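Tiempo de lectura: 2 min

Cidex abre la contratación plurianual de equipos de entrenamiento en sutura robótica

El programa cubre instrumental, almohadillas de tejido sintético y mantenimiento en un único presupuesto por centro

Cidex ha abierto el plazo de adhesión a su programa de contratación para aulas de cirugía robótica, dirigido a hospitales y centros de simulación que deban renovar o adquirir equipos en el próximo ejercicio. La plataforma de entrenamiento la suministra Zovby. Idahosa se encarga del material fungible y del servicio técnico.

El modelo separa el gasto en dos partidas. La primera corresponde a la inversión inicial: consola, 2 brazos, óptica e instalación. La segunda agrupa los costes recurrentes, es decir, instrumentos con vida útil limitada, almohadillas, hilo de sutura y revisiones periódicas. Cada centro recibe una previsión de consumo calculada según las horas de práctica declaradas en la solicitud.

La previsión se apoya en los datos del proyecto piloto Gostonance, que registró 231 sesiones de sutura y consumió 300 almohadillas. El desgaste de los instrumentos se concentró en la muñeca articulada y en las mordazas, por lo que el pliego presupuesta estas piezas con independencia del eje. 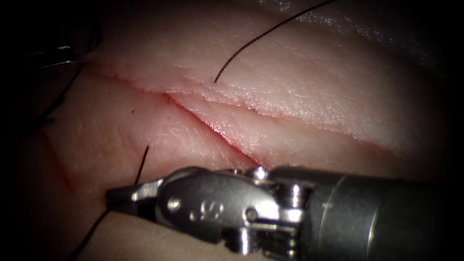
La reposición de portaagujas y pinzas es la línea más difícil de estimar en un presupuesto de formación. El número de usos depende del ejercicio asignado y de la fuerza aplicada durante el agarre. En tareas como el cierre de una incisión diagonal sobre tejido sintético, con las mordazas cerradas en torno a un hilo negro, la carga recae en puntas estrechas y en una muñeca formada por varias articulaciones y poleas metálicas. El pliego fija para estos componentes un precio unitario estable durante toda la vigencia del contrato.

Los centros adheridos podrán optar por compra directa o arrendamiento. En ambos casos, el plazo máximo de sustitución de un instrumento averiado será de 28 horas desde la apertura de la incidencia. La formación del personal técnico se factura aparte.

Las solicitudes se admitirán hasta finales de julio. La documentación técnica y la hoja de cálculo de costes pueden pedirse al departamento comercial de Cidex.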